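Chapter 6
The Insider Who Is Never Named: Anonymous Sources in Entertainment News

What this chapter covers

Who supplies the quotes in stories about famous people
How a single remark turns into many articles
The Dutus split story, followed from first post to last correction
Ways to read a celebrity story that has no named source in it

Key terms: blind quote, pickup, planted item, non-denial, walk-back

Opening

Open any entertainment site and read until you meet somebody called a friend, an insider, a source close to the couple or an onlooker. You will not have to read for long. These people seem to be present at every dinner, every airport and every argument behind a closed door. They speak in full sentences and often in pairs of adjectives. They are "worried but hopeful." They say that the star is "in a really good place" and they say so in almost the same words about a singer in one story and a talk show host in the next.

Chapter 5 looked at interviews, where you at least know who is talking. In this chapter we take up the larger part of the trade, where you don't. Many textbooks handle anonymous sources in entertainment news by copying over the rules used for political reporting: the source must have firsthand knowledge, the editor must know the name, there must be a strong reason to leave it out. Those rules are worth learning and you will find them in the appendix. We doubt that they describe much of what gets published, and a student who learns only the rules will come away with a wrong idea of the work.

Start with a plain question. Why would a friend of a famous person call a reporter? If the friend is a real friend, the call is a betrayal. If the famous person asked for the call to be made, then the friend is a spokesperson with the label taken off. There are other cases. A former assistant may hold a grudge, a restaurant worker may want a tip, and now and then a person in the business is troubled by something they saw and wants it known. That last kind of source matters a great deal, and serious reporting on abuse of power in film and music could not have been done without such people. But their stories take months to check. The item that says a couple is "giving each other space" took perhaps an hour, and it uses the same word, source, for whoever stood behind it.

Readers tend to give the two the same credit. We think they shouldn't.

The case of the Dutus split

In August a gossip newsletter called Skyrme ran a short item on the two leads of the television drama Dutus, who had been a couple off screen since the first season. The item was 21 words long. It said that a source close to the production had noticed the pair arriving on set in separate cars, and that friends were concerned. No quote marks were used. No date was given for the cars.

By the next morning the item had been picked up by a streaming news page, Nallia, under a headline with the word "split" in it and a question mark after it. The question mark did a lot of work. It let the page say the thing without saying it, and it fell off within hours, when other sites wrote up the Nallia page and treated the headline as the finding. From there the story gained details. The separate cars became separate hotels. The concerned friends became "a close friend," and the close friend was now being quoted, with quote marks, about trust.

Where did the quotes come from? We can't say, and the sites that printed them have not said. Some may have had a source of their own. Others plainly did not: the wording is the same from page to page, down to a misspelled street name. What we can say is that of the first 100 articles on the story, 6 gave any sign of fresh reporting, such as a call to a publicist or a check of the shooting schedule. The rest cited each other. A reader who saw the story in four places could fairly think that four newsrooms had stood it up - and would have been looking at one 21-word item wearing different clothes.

The agency that spoke for both actors, Sterkmont, answered on the third day. Its statement said that the pair "remain fully committed to the show and to their work together." Read that again slowly. It does not say they are a couple. It does not say they aren't. This is a non-denial, and it was written by people who are paid to know the difference. Most sites ran it as a denial. A few ran it as a confirmation. Both headlines drew readers, and the statement had been built to bear either.

The story ended in the dullest way. The fourth season was announced, and in the publicity for it the two appeared together, smiling, and took no questions on the subject. One site changed its article without a note. Most left theirs up, and they are still there, where a search will find them.

It would be easy to lay all this at the door of lazy writers. We would ask you to be slow about that as well. The person who wrote up the Nallia page was likely to be one of three or four people filling a page all day, with a target for the number of items and no time set aside for phone calls. Nor should you assume that the couple were simply victims. New seasons need attention. A split that may or may not be happening keeps two faces in the news for a week at no cost, and it would not be the first time such an item had started in an office that later declined to comment on it. We have no proof that it did so here. The trouble is that the published record gives nobody outside the building the means to find out, and that goes for the flattering version of events as much as the unkind one. 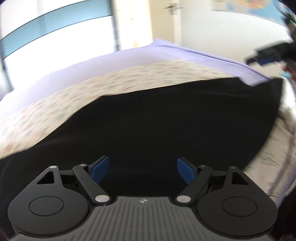 How a pickup works

A pickup is an article that reports on another article. There is nothing wrong with the form. Wire services live on it, and a small newsroom cannot send a person to every premiere. The damage is done in the verbs. "Skyrme claims" is fair to the reader. "It has been claimed" hides where the claim came from. "It has emerged" is worse, since it suggests a fact that came up on its own, like a mushroom. When you read a celebrity item, circle the verb that carries the claim and ask who is doing it.

Then look at the link, if there is one. Follow it back. In the Dutus case you needed five clicks to get from the widest-read version to the newsletter, and two of the links along the way led to pages that had nothing to do with the claim. One went to a list of the show's best costumes.

Numbers deserve the same treatment. One late version of the story said that "fans are devastated" and gave a figure of 1505 posts. It did not say over what period, or how the posts were gathered, or whether a post making fun of the story was counted as a sad one. A precise number looks like research. This one told us how many times something had been typed.

What the defenders say

Editors who run this kind of news have a case, and you should hear it before you dismiss it. They say that readers know the game. Nobody, on this view, takes a source close to the couple as gospel, any more than they take a horoscope as a forecast. They add that publicists would shut out any site that named its sources, and that without blind quotes the only celebrity news left would be press releases.

The second point has some weight. The first we find hard to accept. Readers may well know the game when they are asked about it in a survey. What they remember six months later is that those two broke up, and if you ask how they know, they will say they read it somewhere.

Before you read on

Choose one celebrity story published this week that depends on an unnamed source. Trace it back as far as you can. Write down each site along the way and the verb each one used for the main claim. Note the point where the first quote marks appear, and whether the quote grows longer or shorter as it travels. Keep your notes, as you will need them for the section on planted items.

If the trail runs out before you reach a first source, write that down too, and don't fill the gap with a guess.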